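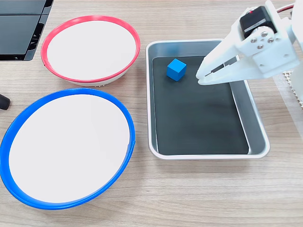
**[잡담] Skullix 1월 공연, 오프닝 Rothe부터 볼 가치 있나요**

작성자: 지하철막차파 | 2023년 12월 7일

공지 보신 분들은 아시겠지만 Brarkstead 공연에 오프닝으로 Rothe가 붙었습니다. 그것도 48분. 오프닝이 48분이면 그건 그냥 공연 아닙니까. 저는 Skullix 표를 샀는데 집에 와 보니 Rothe 단독 공연 표도 같이 들어 있는 기분입니다.

입장은 6시부터고 본공연 시작 시간은 "오프닝 종료 후"라고만 되어 있습니다. 퇴근하고 가면 Rothe 중간에 들어가게 될 텐데, 이게 손해인지 이득인지 판단이 안 서서 글 올립니다. 음원은 세 곡 들어봤고 세 곡이 같은 곡인 줄 알았습니다.

---

**앰프위고양이**

손해입니다. Rothe는 음원으로 들으면 안 되는 팀이에요. 스튜디오에서는 얌전한데 라이브에서는 베이스가 갈비뼈로 들어옵니다. 작년에 작은 데서 보고 이틀 동안 귀에서 냉장고 소리가 났습니다. 칭찬입니다.

---

**B구역난민**

> 이틀 동안 귀에서 냉장고 소리가 났습니다

이게 칭찬이면 우리 윗집도 훌륭한 밴드네요.

저는 반대입니다. 팬들이 돈 내고 보는 건 Skullix고, 오프닝이 길어지면 본공연이 짧아집니다. Brarkstead는 밤에 소음 민원 때문에 종료 시간이 칼 같아요. 지난번 다른 팀 때도 앙코르 도중에 객석 조명이 켜졌습니다. 보컬이 손으로 눈을 가리고 마지막 후렴을 불렀어요. 감동적이긴 했는데 그런 감동을 원한 건 아니었고요.

---

**앰프위고양이**

그건 그 팀이 늦게 나와서 그런 거고요. Rothe 탓은 아니죠.

---

**B구역난민**

Rothe 탓이라고 한 적 없습니다. 시간표 탓입니다. 시간표는 변명을 안 해서 좋습니다.

---

**표없는사람**

다들 행복한 고민 하시네요. 저는 Venalus에서 대기 번호 17번 받고 들어갔는데 결제창에서 튕겼습니다. 17번이요. 제 인생에서 제일 앞줄이었습니다. 다시 들어가니까 대기 번호가 제 연봉 같은 숫자로 바뀌어 있더라고요.

고객센터에 문의했더니 "브라우저를 최신 버전으로 유지해 주세요"라고 답이 왔습니다. 유지하고 있습니다. 제 마음만 구버전이에요.

---

**지하철막차파** (글쓴이)

@표없는사람 애도를 표합니다. 취소표는 새벽에 좀 풀린다는 얘기가 있던데요. 저도 들은 얘기라 책임은 못 집니다.

그리고 본공연이 짧아진다는 건 생각 못 했네요. Skullix 이번 투어 세트리스트 아시는 분 계신가요?

---

**드럼은왼쪽**

스포일러라 가립니다. 싫으신 분은 다음 댓글로 넘어가 주세요.

- 초반은 신보 위주로 쉬지 않고 갑니다
- 중간에 어쿠스틱 구간이 있는데 여기서 다들 화장실에 가서 화장실이 제일 붐빕니다
- 1집 곡은 앙코르에 몰려 있어요

그러니까 B구역난민님 말대로 시간이 밀리면 1집이 잘립니다. 1집 때문에 가는 분들은 기도하세요.

---

**B구역난민**

보세요. 제가 뭐라고 했습니까.

---

**앰프위고양이**

아직 아무것도 안 잘렸는데 벌써 이기셨네요. 축하드립니다.

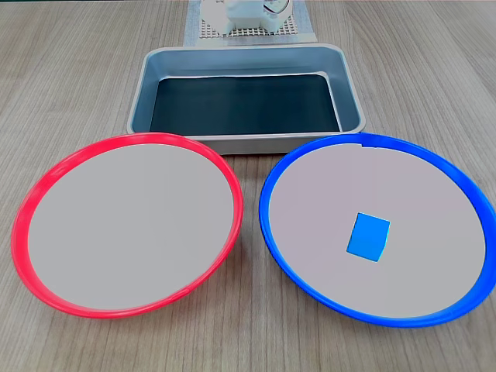 시간 문제는 그렇다 치고, 스탠딩이면 일찍 가는 게 무조건 낫습니다. Brarkstead는 뒤로 갈수록 소리가 뭉개져요. 특히 바 옆은 스네어가 두 번씩 들립니다. Skullix 드럼이 두 명이냐고 진지하게 묻는 사람 옆에 서 있던 적도 있습니다. 어차피 앞자리 잡으려면 Rothe를 봐야 하고, 볼 거면 즐기는 편이 다리가 덜 아픕니다.

---

**기둥뒤관객**

기둥 얘기는 왜 안 하세요. 거기 왼쪽 기둥 뒤는 가지 마세요. 저는 지난 공연 내내 기타리스트의 오른쪽 팔꿈치만 봤습니다. 팔꿈치는 아주 열심히 하더군요.

Rothe는 저도 추천. 다만 멘트가 깁니다. 48분 중에 노래가 얼마나 될지는 그날 기분에 달렸습니다. 한번은 투어 버스 히터 고장 난 얘기를 거의 한 곡 길이로 했는데 그게 그날 제일 박수 많이 받았어요.

---

**표없는사람**

히터 얘기라도 좋으니 들여보내 주세요.

---

**드럼은왼쪽**

물품보관소 이용하실 분들은 참고하세요. 1월이라 다들 패딩 입고 올 텐데 보관소가 정말 작습니다. 저는 매번 그냥 허리에 묶고 버팁니다. 사진 찍히면 튜브 낀 사람처럼 나와요. 현금만 받는다는 말도 있고 카드 된다는 말도 있는데, 최근에 가 보신 분?

---

**기둥뒤관객**

카드 됩니다. 줄이 안 될 뿐입니다. 나올 때 찾는 줄이 더 길어서 막차 타실 분은 맡기지 마세요. 글쓴이님 닉네임 보고 드리는 말씀입니다.

---

**지하철막차파** (글쓴이)

뜨끔하네요. 일단 반차를 내기로 했습니다. 사유란에 "개인 사정"이라고 썼는데 팀장님이 어느 밴드냐고 물어보셨습니다. 제가 사무실에서 티를 많이 냈나 봅니다.

Rothe는 처음부터 보는 걸로 하고, 혹시 1집이 잘리면 여기 다시 와서 B구역난민님께 사과드리겠습니다. 안 잘리면 B구역난민님이 앰프위고양이님께 사과하시는 걸로.

---

**B구역난민**

그런 계약에 동의한 적 없습니다. 그리고 저도 일찍 갈 겁니다. Rothe 때문은 아니고 앞자리 때문입니다.

---

**앰프위고양이**

네네. 귀마개 챙기세요. 베이스 쪽에 서 있겠습니다.

---

**표없는사람**

방금 Venalus에서 취소표가 하나 떴는데 누르니까 "이미 선택된 좌석입니다" 나왔습니다. 스탠딩인데 무슨 좌석이 선택된 건지 모르겠어요. 새벽에 다시 해 보고 결과 남기겠습니다. 알람은 3개 맞춰 놨습니다.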